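Small Counter, Big Difference: Rethinking the Snack Table at Pirnari

Student Project Report
Introduction to Food Service Design
Team members: Muammer Kocabaş, İlker Güler, Birsen Uçar
Project adviser: Aidan Ó Néill

Background

Pirnari is the study lounge on the ground floor of our building. It has good chairs, decent light and a snack table that people mostly walk past. When we had to choose a small space for our term project, İlker suggested that table before the rest of us had even opened our notebooks, and we said yes right away. All three of us buy food there (Muammer more than is probably wise), so we already had plenty of opinions!

The old setup was one deep cardboard box with everything in it. Sandwiches went in first thing in the morning, then candy, then whatever else had arrived. By lunchtime the sandwiches were under the candy and you had to dig. People don't like digging through food that other people are going to eat, and a sandwich that has been leaned on for three hours doesn't look like lunch anymore.

Our question was simple: can a snack table be easier to use if each kind of food gets a holder that suits its shape? We had a budget of 60 dollars and the month of October to find out.

What we read and looked at first

We started with our course notes on display and serving. The part that stuck with us was about sight lines. On a low table the customer is standing up and looking almost straight down, so what matters is the top of a product. On a shelf at eye level it's the front. That sounds obvious once it's written down, but none of us had thought of it, and it changed most of our plans. Our first sketches were all drawn from the front, as if the customer were kneeling on the floor. Birsen redrew every one of them from above.

We also visited two places near campus. The first was Wijesinghe, a family bakery that keeps its rolls in baskets and its wrapped sweets in a rack by the register. The woman at the counter let us stay for most of an hour and told us she moves things every morning depending on what she wants to sell first. The second was the coffee bar at Grendix, where everything is in identical white bins. It looked tidy, but we kept having to read the labels to know what we were looking at. We liked the bakery much better.

Materials

We wanted to buy as little as possible and borrow the rest. Our list ended up like this:

Round woven basket, for sandwiches
Clear tiered rack with dividers, for candy bars and small boxed items
Cream-colored tray with a low rim, for loose items
Plastic wrap
Paper cards and a black marker for prices

The basket came from Nermin Kocabaş, Muammer's aunt, who used to keep bread in it and was very generous about letting us put it through a month of student lunches. The tray was borrowed from the department kitchen. The rack was our one big purchase and took more than half of the budget. We had looked at a cheaper solid one, but you couldn't see the lower steps through it.

Setting it up

We began with the sandwich, because it was the hardest item to make look good. A whole wrapped sandwich lying flat shows you bread and nothing else. So we turned it on its side with the cut edge facing up. Now you can see the filling from where you're standing, and you know what you're getting before you touch it. We tried this in the basket with one sandwich, then with several, and the single one honestly looked like something from a real cafe. With four it got crowded and they started to slide down toward the middle, so we settled on a maximum of two at a time, with the rest kept in the fridge.

The basket's sloping sides helped more than we expected. They give your fingers some room, so you can lift the sandwich out without squeezing it. The warm brown color also goes nicely with bread and greens.

For candy we used the rack set at an angle to the table edge. Muammer wanted it straight, İlker wanted it turned, and we went back and forth on this for longer than I'd like to admit in a graded report. We tried both. Turned won, for the reason that people come to our table from the hallway side and see the names on the wrappers as they walk up. The small boxes stand upright in the compartments and the bars lie across the steps. The tray goes on the left within easy reach.

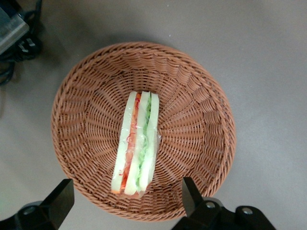
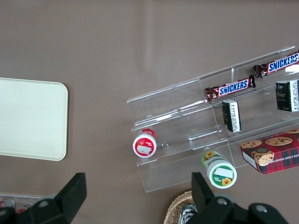

Testing

We ran the new layout during the lunch period, from noon until two, and compared it with the old box. We did two things. First we watched how people used the table, sitting far enough away that we weren't in the way. Second we handed out a short paper form, which we called Testora after a much longer survey Birsen once had to fill out at a summer job. It had only three questions: Did you find what you wanted? Was anything hard to pick up? What would you change?

We printed 200 forms, which was wildly optimistic. Most people were happy to talk to us but didn't want to write anything down. Next time we would print far fewer and carry a notebook for the spoken comments, which were often the best ones.

What we found

The biggest change was in how long people stood there. With the box, they would bend over, move things around, and sometimes leave without buying. With the new layout they mostly looked, picked and paid. Several people said they hadn't known Pirnari sold sandwiches at all! They had been there the whole time, under everything else.

The written comments were mixed in a useful way. We got 12 that were detailed enough to work with. The sandwich basket was the favorite by far. People liked seeing the filling, and one person wrote "finally I can avoid the cucumber," so we counted that as a success for information design. The rack got good marks for looks, but a few people found it hard to tell which price card belonged to which step. They were right. Our cards sat on the table in front and nothing connected them to the products.

The tray was the weak spot. Small items spread out in it and it looked half used even when we had just filled it. When it ran empty it looked like something had gone wrong. Aidan suggested a smaller tray or a divider, and we agree with him, though we ran out of time to try either one.

Problems along the way

Plastic wrap is harder than it looks. Too loose and it bunches up over the cut edge, so you can't see the filling. Too tight and the bread bends. Birsen got very good at it after the first week and became our official wrapper. Her method is to lay the sandwich cut edge down, pull the wrap up both sides, and fold the extra under the bottom.

Reflections were another surprise. The overhead lights bounce off both the wrap and the clear plastic, and at certain spots in the room you get a bright patch right where you want to read something. Moving the rack a few inches fixed most of it.

The rack also shows every fingerprint. We wiped it down at the start and end of each lunch period, and we would add one more wipe in the middle.

What we would do next

Clip the price cards directly to the steps of the rack.
Replace the tray with a smaller one.
Try a second basket for fruit.
Test in the late afternoon, when the lounge is full of tired people who want sugar.

We have asked if the layout can stay in place next term, and Nermin says we can keep the basket until we find one of our own. İlker has already started looking.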